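Feeding pump alarms overnight: rate or line?

Parents and Carers > Childhood illness > Tube feeding and nutrition

marrickmum_2
Our daughter is seven, on maintenance chemo, NG tube since September. Overnight feed is 700 mL of Flotora at 70 mL/h, so ten hours from 9 pm. The pump (Skikgate) gives a downstream occlusion alarm most nights between 1 and 3 am. Tube flushes without resistance every time. Dietitian suggested a slower rate. Has anyone fixed this by changing the rate, or is it a line problem?

gumleaf
Line problem. Our occlusion alarms were nearly all a kink where the set came over the bed rail. Run it down the back of the pyjama top and out at the collar. Check the clamp position as well.

Drita Janevski
I would not rule out the feed. Flotora thickens if it hangs for long. Our ward's rule was a four-hour hang time for anything decanted, and longer only for sealed packs. Are you decanting?

marrickmum_2
Decanting, yes. Whole volume into the bag at 9 pm. The ward did not give us a hang time on discharge, or if they did it was in the folder with everything else.

Drita Janevski
Then ask before you do anything about the rate. It's a hygiene matter as well as a flow matter, particularly if her neutrophils are low.

wattle663
Disagree on thickening being the cause. We ran the same formula for almost 2 years and never had it block a set. The alarm threshold on the older Skikgate units is low and they go off when the child rolls onto the line. Ask the supplier for the service history on yours. Ours was swapped and the alarms stopped that week.

gumleaf
A swap also comes with a new giving set, so that doesn't separate the two.

wattle663
Same batch of sets, from the same carton. Only the pump changed.

kelso_dad
Log it for a week before you ring anyone. Time of alarm, volume delivered, position of child, whether the flush was clear. Our home nurse took the log seriously when she had not taken the phone calls seriously. I keep ours in the kitchen and write it up at breakfast.
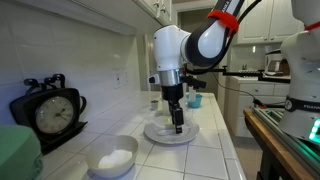
I-seul Yang thinks the log is fine but a week is too long if the child is losing feed each night. Quoting from the message sent to me, as the login is playing up: "Total what she missed after the second night and give the dietitian that figure. If it is more than a small fraction of the 700 they will want to make it up in the day."

marrickmum_2
Pump counter says 2492 mL over the last four nights, against 2800 ordered. So 308 short. I had assumed it was less.

Drita Janevski
That is 11 per cent. Ring the ward dietitian in the morning and ask about hang time in the same call. Has she lost weight?

marrickmum_2
Steady at the last clinic. Next one is a fortnight off.

wattle663
Ask for a replacement pump in the same call too. I still think it's the pump.

gumleaf
And move the line tonight in any case. It costs nothing.

marrickmum_2
Line is now down the back of the pyjamas. Will ring at 8.30 am and post what they say.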